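Web Forms Working Group
Minutes, October meeting
Start 10:05 a.m.

Present: Tsion Demissie (chair), Somkiat Khamphan (forms and templates), one person each from Returns, Stock Control and Customer Desk
Apologies: Finance
Minutes taken by: Customer Desk

1. Minutes of the last meeting

Accepted with one correction. Under item 4, "Cluna export" should read "Cluna import." The export was never part of that job.

2. Actions carried over

Test accounts for Stock Control: done.
Wording of the privacy line on the contact form: done, live on all forms.
List of forms with no owner: still open. Somkiat has a draft and will send it out with these minutes.

3. Move from Jaditz to Omine

Somkiat reported that 331 forms were on the old Jaditz system when the move began and that 44 are still there. Most of the 44 are short internal request forms. The ones that need real work are the returns form, the damage report and the Guérin site visit form, all of which use calculated fields. Omine handles these differently and the formulas have to be retyped by hand.

Returns asked if the old system could be kept running through the holidays. Tsion said the license ends before then and will not be renewed. Old submissions will be saved as spreadsheets and put on the shared drive.

Agreed: the returns form moves next, then the damage report. No new forms are to be built in Jaditz from now on.

4. Stock request form

Stock Control has used the new form since the last meeting. Staff like the item search. Two complaints: the location list is in no useful order, and the quantity box accepts a blank entry and passes it on as zero.

Somkiat will make quantity a required field. The location list will be sorted by aisle, then by rack, then by shelf level. Stock Control will send the current codes in a single file.

There was some discussion about letting people type a location by hand. Decided against for now. The old form allowed it and the same shelf ended up under several spellings. 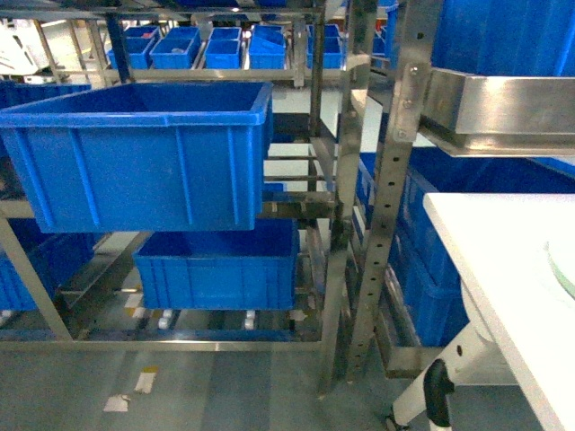

5. Duplicate confirmation emails

Customer Desk reported that some people get the confirmation email twice. Somkiat traced it to forms where the notification was set up once in the template and again in the form itself. The log shows 2,091 confirmations sent since the last meeting, but it does not mark which were repeats, so the number of people affected is not known.

The template notification will be turned off. Form owners will need to check that their own is turned on. Tsion asked for this to go out as a separate message, with the menu path written out in full.

6. File uploads

The upload limit on the damage report is too low for photos taken on newer phones. The form shows a general error and clears the page, so the customer has to start over. Returns gets calls about this nearly every day.

Somkiat can raise the limit but can't change the error text, which comes from Omine. He has opened a ticket with them. Until there is an answer, a line will be added above the upload button giving the maximum size and asking for no more than 3 photos.

7. Any other business

Finance asked by email if the Cluna import could run overnight instead of at noon. Put off until Finance can attend.

Actions

Somkiat: required quantity field, location sort, upload limit and note, list of forms with no owner
Stock Control: location codes to Somkiat
Tsion: message to form owners about notifications
Returns: test the new returns form and send back comments

Meeting closed at 11:20 a.m. Next meeting to be set by email.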